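3.2 Cable routing and routine care of the cell

The cell used for all trials is a two-arm workstation built around a fixed tabletop. Both arms are bolted at the front, one on each side, to a shared black mounting plate. The shared plate was chosen after early runs on separate plates drifted apart by up to 2 mm in a week, enough to spoil a handover of thin material. With a single plate the two bases move together if they move at all, and the offset between them needs checking only when a bolt has been loosened.

Each arm carries one external cable, held to the outside of the links with small ties. The first layout, drawn up by Valtonen, kept the cable tight along its whole length. It failed at the wrist after 571 cycles on the left arm. The present layout leaves a free loop above the wrist, and no cable has been replaced since the change, over 2599 logged cycles. The loop must be long enough for full wrist rotation but must not hang below the fingers when the arm is folded. We set it by hand: the wrist is turned to each end of its range with the motors off, and the last tie is closed only when the loop stays slack at both ends.

Ties are checked at the start of each working day. A tie that can be slid along the link with one finger is cut off and replaced. Over-tight ties are the more common fault — they mark the sheath, and the mark is easily missed under the tie itself.

The mounting bolts are checked with a torque wrench every 4000 cycles or after any contact stop, whichever comes first. Bolts are tightened in a cross pattern with the arm folded over its own base. If any bolt has turned, the base offset is measured again before the arm is put back into use.

3.3 Check task

After any work on cables, bolts or grippers, the cell is released only once it has passed a paper-handling check. A ring binder is placed open on the tabletop and the arms handle loose sheets above it (Figure 4). Paper was preferred to a rigid test block, as a small error in finger height or base offset shows up at once as a fold or a dropped corner. The task also brings the two grippers close together over the middle of the table, where the cable loops are most likely to foul one another.

Figure 4. Paper-handling check. The grippers nearly meet over the upper edge of the binder with a loose sheet held up between them. Purple cables are looped above both wrists and tied along the white links.
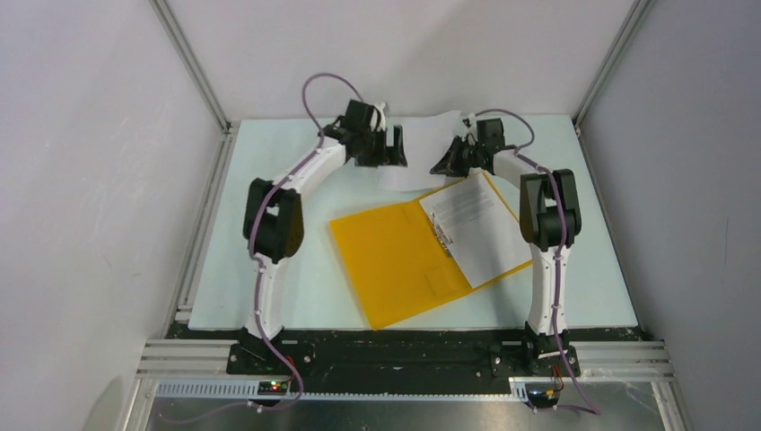

3.4 Fault log

Faults are entered by the operator on duty and reviewed monthly by Hakala and Heinonen. Each entry gives the cycle count, the arm concerned, the part touched and the result of the check task. Entries without a check result are treated as open, and the cell is not used for data until they are closed.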